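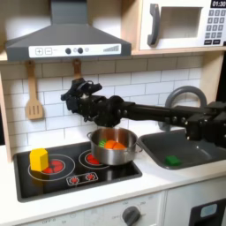 Posted by Playroom Corner | Sunday, January 13, 2019 | Filed under: Toy kitchens | 2,179 views

I have a soft spot for toy kitchens, as anyone who's been reading this page for a while will know (sorry, train set people, your turn is coming!). The Vulus is the one I've had the most questions about since October, so it gets its own gallery page at last. I'll keep the chat short. Well, I'll try.

Toy kitchen, cooker end
The hood is my favourite part by miles. It's grey and properly chunky, like the one my auntie had over her cooker, and it's got plus and minus buttons and a little row of bars that get taller as they go along, which I take to be the fan speed. Someone had fun drawing that.

The microwave says 01:30. That's soup in my house, or a very enthusiastic jacket potato. I love that they gave it a proper time — my childhood one had a sticker with a roast chicken on it and that was your lot.

White tiles at the back with grey grout lines, laid staggered the way everyone has them at the moment. I've got nearly the same in my real kitchen and I can report that the toy version is a lot easier to wipe down.

The wooden utensils hang off the bottom of the hood. The slotted spatula goes up by a loop on the handle, and a loop is what you want with small children. We had pegs on the old Schwaiger kitchen and the spoons spent their whole lives under the sofa.

A few bits people keep asking

Building it: we did ours over two evenings. Lay all the panels out before you open the screws, and do the shelf for the microwave while the unit is still on its back. I didn't, and I had to undo the lot and start again with a cup of tea.

Where to put it: against a wall if you can. Ours started out in the middle of the room because I thought it would look nice, and it did, for one afternoon.

Play food: the Arow felt vegetables are lovely but they go bobbly. The Sendari wooden set comes as a box of 200 pieces, and that is far too many. I put out a handful and swap them over every so often, and the forgotten ones get a hero's welcome when they come back. The leek especially, for some reason.

Age: ours got interested before two and is still at it at 5, although these days it's less of a kitchen and more of a café with very strict opening hours. I've been turned away twice.

Comments are open as usual, and if you've got a toy kitchen of your own I'd love to hear where you keep all the little pans. I still haven't cracked it.

Next gallery: Toy shops and tills
Previous gallery: Dolls' house staircases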